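Zileck Desktop Drawer Cabinet with Porus Top Tray

Two-drawer wooden cabinet, dark brown, for small parts and desk supplies. Sold alone or with the cream plastic Porus tray unit.
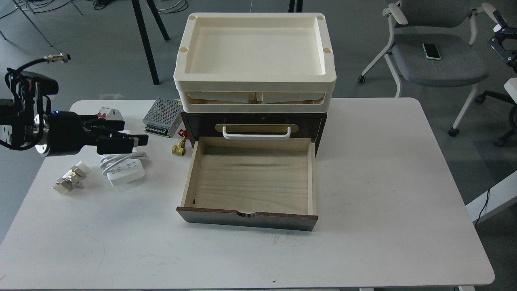
Overview

The Zileck cabinet is a compact two-drawer unit for use on a table, bench or counter. The drawers are stacked one above the other and both open to the front. The outside is finished in dark brown. Drawer interiors are left as light unfinished wood, so streaks and small dark marks in the grain are normal and do not qualify as defects under the warranty.

The Porus unit stands on the flat top of the cabinet and needs no fasteners. It adds a shallow open tray and, under the tray, a shelf layer with a front opening. The two products share a footprint and ship in separate cartons.

Upper drawer

Fitted with a white curved bar handle over a brass-colored rectangular plate. The handle is fixed from inside the drawer front with two machine screws. Retighten after the first month of use. Replacement handles are supplied with screws but without the plate.

Lower drawer

No handle. The front panel has a semicircular finger notch cut into the center of its top edge. To open, hook one finger into the notch and pull straight forward. The drawer runs on plain wooden runners and has no end stop. Support the front with the other hand when pulling it past the halfway point, particularly if it holds metal parts.

Porus tray unit

Cream-colored plastic. The tray has a raised rim and four small circular holes, one near each corner. A second Porus unit can be stacked using the peg set (ordered separately). Do not stack more than two units on one cabinet. The shelf layer takes flat or folded items such as cloths, gloves, envelopes and instruction sheets. Load from the front with the folded edge facing out.

Suggested contents

Upper drawer: pens, labels, fuses, screwdriver bits.
Lower drawer: pipe fittings, small valves, breakers, short cables.
Tray: parts in current use.
Shelf layer: cloths and paper.

Power strips and boxed power supplies should be measured against the drawer before ordering. Most will not fit with the cord attached.

Load test

The lower drawer was cycled 2,304 times at rated load by Plurberg, our test contractor. Runner wear was within tolerance at the end of the run. The upper drawer was cycled 1,288 times with the handle fitted, and the handle screws were retightened once, at cycle 483. Pull force was recorded at the start and end of both runs. The test sheet is available on request.

Placement

Set the cabinet on a level surface with the front edge set back far enough that the lower drawer, when open, stays over the table. Rubber feet are included and are self-adhesive. Apply them to a clean, dry base and leave overnight before loading.

Care

Wipe the outside with a slightly damp cloth and dry at once. Vacuum or brush out the drawer interiors. Do not use water or oil on the unfinished wood. If a drawer sticks, rub plain candle wax on the runners. The Porus unit may be washed by hand in warm water. No solvents.

Ordering

Cabinet only: Z-2D
Cabinet with Porus unit: Z-2D-P
Porus unit only: P-1
Peg set for second Porus unit: P-PEG
Replacement bar handle, white: Z-H

Distributed by Papadopoulos Supply. Orders placed before noon ship the next working day. Quantity pricing applies to cabinets only and is quoted by email.

Page revised April 4, 2023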